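수요일 오후 네 시, 바코스(Bakos) 골목 안쪽. 간판 없음. 초인종도 없음. 문을 세 번 두드리니 안에서 "열려 있어요!" 한다.

레굴라 비저(Regula Wieser). 빵 굽는 사람이다. 정확히는 호밀빵만 굽는 사람. 가게 이름은 그루네로(Grunero), 문 여는 날은 일주일에 사흘뿐이고 나머지는 반죽하거나 자거나 둘 중 하나라고 한다. 인터뷰 시간은 한 시간을 받았는데 실제로는 오븐 타이머가 두 번 울릴 때까지였다. 녹음기 켜고 바로 시작.

첫 질문은 뻔하게 갔다. 왜 호밀이냐고.

"밀빵은 잘하는 사람이 너무 많잖아요. 호밀은 다들 무서워해요. 손에 붙고, 안 부풀고, 썰면 떡 같고. 저도 처음 2년은 떡만 만들었어요. 이웃집 개도 안 먹었어요. 진짜로요. 냄새만 맡고 가더라고요."

웃으면서 말하는데 손은 계속 움직인다. 발효종 통 뚜껑을 열었다 닫고, 숟가락으로 조금 떠서 냄새 맡고, 다시 닫고. 종 이름이 그릴룸(Grilum)이다. 발효종에 이름 붙이는 사람은 많이 봤는데 이건 무슨 뜻이냐고 물었다.

"뜻 없어요. 밤에 통에서 나는 소리가 그랬어요. 그릴, 룸. 거품 터지는 소리."

그릴룸은 아홉 살이다. 이사를 네 번 했고 한 번은 죽을 뻔했다. 여름이었고, 냉장고가 고장 났고, 레굴라는 언니 결혼식에 가 있었다. 돌아와 보니 통 안이 분홍색이었다고.

"분홍색이면 끝이에요. 버려야 돼요. 그건 타협이 없어요. 그런데 제가 전에 조금 말려서 종이봉투에 넣어 둔 게 있었거든요. 서랍 맨 밑에. 그걸 물에 풀고 호밀가루 넣고 닷새를 기다렸어요. 사흘째까진 아무것도 없었고요. 나흘째 아침에 구멍이 하나 보였어요. 딱 하나. 그거 보고 울었네요, 부엌에서."

그래서 지금은 말린 종을 세 군데에 나눠 둔다. 자기 서랍, 언니네, 그리고 보드콤(Vodcombe)의 제분소. 제분소 얘기가 나오니까 말이 빨라졌다. 받아 적다가 놓친 부분이 있어서 나중에 녹음 다시 들음.

보드콤은 강 상류 쪽 마을이고 거기 돌맷돌 돌리는 집이 한 곳 남았다. 레굴라는 한 달에 한 번 직접 가서 가루를 받아 온다. 배달도 되는데 안 시킨다.

"가서 만져 봐야 돼요. 같은 밭, 같은 맷돌인데 매번 달라요. 작년 4월에 받은 건 물을 엄청 먹었어요. 평소처럼 1,000그램에 물 800 넣었더니 벽돌 반죽이 된 거예요. 삽으로 퍼야 될 정도로. 그날은 그냥 물을 더 부었죠. 얼마나 부었냐고요? 몰라요. 될 때까지요."

레시피를 안 적느냐고 하니 적긴 적는단다. 공책을 보여 줬다. 숫자보다 형용사가 많다. '축축한 모래', '식은 죽', '화난 고양이'. 화난 고양이는 뭐냐고 물었더니 손을 대면 반죽이 확 들러붙으면서 위로 일어서는 상태라고. 알 것도 같고 모를 것도 같고.

여기서 첫 번째 타이머. 레굴라가 뛰어갔다. 틀에서 빵을 빼고, 뒤집어서 바닥을 손가락 마디로 두드리고, 고개를 젓고, 다시 넣었다. 5분 더. 소리가 덜 비었다고 한다. 나는 두드려 봐도 모르겠다. 똑같이 통통 하던데.

온도 얘기를 잠깐. 처음 십 분은 오븐을 최대로 올리고 그다음 확 내린다. 껍질부터 잡아 놓고 속은 천천히. 집 오븐이면 어떻게 하냐고, 독자들이 제일 궁금해할 거라고 했다.

"뚜껑 있는 무쇠 냄비요. 그리고 참을성. 오븐은 사실 다 비슷해요. 사람들이 오븐 탓을 하는데 대부분 발효를 덜 한 거예요. 위에 뿌린 가루가 갈라질 때까지 기다리면 돼요. 가뭄 든 논바닥처럼. 안 갈라졌으면 커피 한 잔 더 드세요." 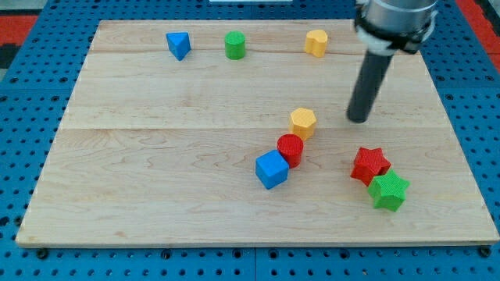

그다음은 써는 얘기였는데, 사실 이날 제일 길게 떠든 주제다. 레굴라는 구운 날 써는 사람을 용서 못 한다. 호밀빵은 식힌 다음에도 하루, 큰 건 이틀을 천에 싸서 둬야 속이 자리를 잡는다고. 그 전에 칼을 넣으면 칼날에 풀처럼 묻어 나온다. 칼은 톱니가 긴 걸 쓰고, 누르지 말고 밀고 당기기만. 도마는 단풍나무가 좋단다. 너무 무르면 칼자국에 부스러기가 끼고 너무 단단하면 칼이 상한다는 논리. 사진 속 판도 단풍나무인데, 결이 가로로 흐르고 그 사이로 짙은 물결무늬가 들어가 있다. 레굴라는 이런 이어 붙인 판이면 이음매부터 손톱으로 긁어 본다고 했다. 손톱이 걸리면 안 산다. 거기에 가루가 들어가면 평생 못 뺀다고.

기름은 먹이냐고 물었다.

"먹이죠. 비누로 박박 씻지 말고요. 저는 굵은소금하고 레몬 반쪽이면 끝이에요. 그다음에 세워서 말려요. 눕히면 휘어요. 눕혀 놓는 사람하고는 같이 일 못 해요."

농담인지 아닌지 표정으로는 구분이 안 갔다.

돈 얘기. 좀 조심스럽게 꺼냈는데 의외로 바로 답이 나왔다. 가게를 열 때 가진 돈이 3,000유로였다. 중고 반죽기 하나 사고 첫 달 월세 내니 없어졌다. 오븐은 문 닫는 피자집에서 그냥 얻어 왔고 대신 피자집 주인에게 1년 동안 매주 빵 한 덩이를 갖다 줬다.

"1년이 지났는데 그냥 계속 갖다 드려요. 이제 와서 끊기도 이상하고. 그분이 버터를 이만큼 발라 드세요. 빵보다 두껍게."

장사는 되는지. 된다고 한다. 많이는 아니고. 겨울에 좋고 여름에 나쁘다. 여름엔 사람들이 호밀을 안 찾는다. 무겁다고. 그래서 여름용으로 얇게 밀어 구운 바삭한 호밀 크래커를 시작했는데 지금은 그게 빵보다 많이 나간다. 그 얘기를 할 땐 좀 떨떠름해 보였다.

"크래커 집 아니냐고 물어보는 손님이 있었어요. 네, 하고 팔았죠. 월세는 내야 하니까. 문 닫고 나서 조금 화가 났고요."

사람을 더 쓸 생각은 없나. 한 명 써 봤단다. 성실하고 착하고 손도 빨랐는데 반죽을 너무 만졌다. 호밀은 치대는 반죽이 아니다. 섞고, 놔두고, 틀에 넣고, 끝. 그런데 빵을 배운 사람일수록 자꾸 치댄다고. 석 달 만에 그 친구는 크루아상 하는 집으로 옮겼고 지금도 서로 빵을 바꿔 먹는다.

두 번째 타이머가 울리기 전에 급하게 몇 개 더 물었다. 답도 급했다.

제일 좋아하는 시간은? "새벽 세 시 반. 라디오에서 일기예보만 나올 때."

캐러웨이 씨, 넣나 안 넣나? "저는 넣어요. 언니는 골라내요. 하나하나. 접시 옆에 줄 세워 놔요."

유명한 빵집 빵 중에 부러운 건? "있어요. 말 안 할래요."

실패한 빵은 어떻게? "말려서 갈아요. 다음 반죽에 물에 불려 넣으면 맛이 훨씬 깊어져요. 그러니까 우리 집 빵에는 전부 옛날 실패작이 조금씩 들어 있는 거예요. 손님들한테는 안 알려 줬는데, 이거 쓰실 거죠?"

쓴다고 했다. 괜찮다고 했다.

배우고 싶다는 사람이 많을 텐데 수업은 안 하냐는 질문엔 한참 뜸을 들였다. 한 번 했다고. 여덟 명이 왔고 다들 저녁때까지 남아서 빵이 식기를 기다렸는데, 하루 더 뒀다 썰라고 하니까 분위기가 싸해졌단다. 기차 시간 때문에 한 명이 먼저 일어났고 나머지는 빵을 안고 집에 갔다.

"그날 밤에 사진이 왔어요. 네 명이 썰었더라고요. 못 참고. 다 떡이었어요. 안 썬 네 명은 이틀 뒤에 사진을 보냈고요. 예쁘게 나왔어요, 그건. 가을에 한 번 더 해 볼까 싶어요. 이번엔 제가 미리 구워 둔 걸 먹이고 보내려고요. 배고픈 사람한테 기다리라고 한 게 잘못이었죠."

타이머. 레굴라가 또 뛰었다. 이번엔 두드려 보고 고개를 끄덕였다. 여섯 덩이를 망 위에 쭉 올리고 천을 덮는다. 나한테 하나 싸 주면서 금요일 전에는 절대 썰지 말라고, 썰면 안다고 했다. 어떻게 아냐니까 그냥 안단다.

집에 오는 전철에서 가방이 계속 뜨듯했음. 목요일 밤에 한쪽 귀퉁이만 조금 잘랐다. 칼에 묻었다. 금요일 아침엔 안 묻었고, 버터를 두껍게 발라서 세 쪽 먹었다.

그루네로는 목, 금, 토 아침 일곱 시에 연다. 빵은 보통 점심 전에 떨어지고 크래커는 더 일찍 떨어진다. 카드 안 됨. 간판도 없으니 바코스 골목 끝 초록색 문을 찾으면 되고 두드릴 땐 세게.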